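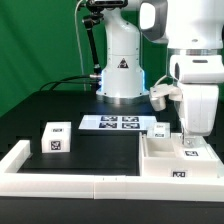 4. What the whiteness studies can and cannot show

The claim that plain white packaging makes shoppers rate a product as cleaner, purer and worth more money has been repeated so often that few authors now cite a source for it. We think the evidence is thinner than its reputation. In this section we go back to the two data sets most often used in support, the Mokia survey and the Dekance store trial, and ask how much of the reported effect survives a second look.

4.1 The Mokia survey

Mokia put 2,000 adults through an online task in which each person saw a single carton on screen and rated the contents on a scale from 1 to 5. White cartons scored higher than brown ones on every item. Gallagher, who reanalyzed the responses, points out that the brown cartons were shown with visible tape and the white ones without. A reader who prefers neat boxes to taped boxes would produce the same result with no interest in color at all. The survey report mentions the tape once, in a note to its appendix, and then goes on to speak of "the white effect" as though the matter were closed.

There is a second problem. The screens belonged to the people taking part, and no check was made on what they displayed. A carton that looks white on one monitor may look cream or pale blue on another. We do not know how large this error is, and neither does Mokia. The usual answer is that such errors cancel out over a large sample. They may do so if they are random, but people who buy better screens differ from people who don't in income and shopping habits, and those are the very things the survey was trying to hold steady.
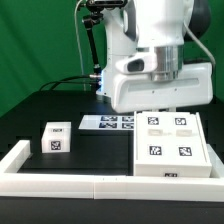

4.2 The Dekance store trial

The trial in Burham is often called the stronger of the two. Dekance changed the boxes for its hand soap from kraft brown to white in 3 shops during June and compared sales with the month before. Sales went up. They also went up in the shops where the boxes had not been changed, though by less, and the published account gives this comparison a single sentence.

Hennessy visited the shops for us and spoke with the staff. In one of them the new boxes had been moved to a shelf near the checkout — a change that would be expected to raise sales of nearly anything. The trial records do not say when the move was made or how long it lasted. We asked for daily sales figures so that the weeks could be separated and were sent monthly totals.

4.3 What counts as white

Both studies treat white as a fixed property of the box. We doubt this. A matte board takes its look from the light that falls on it and from whatever stands behind it, and one flat sheet can read as gray in one part and bright in another. 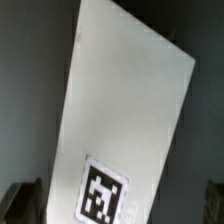

Figure 2. Matte white panel against dark surroundings; the surface is grayer toward the top and brighter toward the bottom.

The Mac Giolla shade chart, which the Dekance team used to choose its board, gives one value per sample, taken under one lamp. That is a sensible way to order cardboard. It is a poor guide to what a shopper sees at the back of a deep shelf on a Friday evening. If the supposed cause varies this much from shelf to shelf, a claim about its effect needs at least some measurement taken in the shop, and we found none in either study.

A defender of the claim might reply that shoppers correct for lighting without effort and still see the box as white. Perhaps they do. But then the shade chart matters very little, and the part of the Dekance account that credits its choice of board should be dropped.

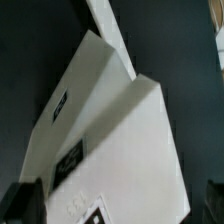
4.4 A modest retest

We ran a small retest with 100 adults, using real cartons from a single maker, all closed the same way and shown under the same lamp. The scale was the one used by Mokia. White cartons were rated slightly higher for cleanliness, and we found no clear difference for purity or for price. Our sample is small and a weak effect on price could easily have escaped us. We would still advise against quoting the earlier price results until someone repeats them with the tape and the shelf position under control.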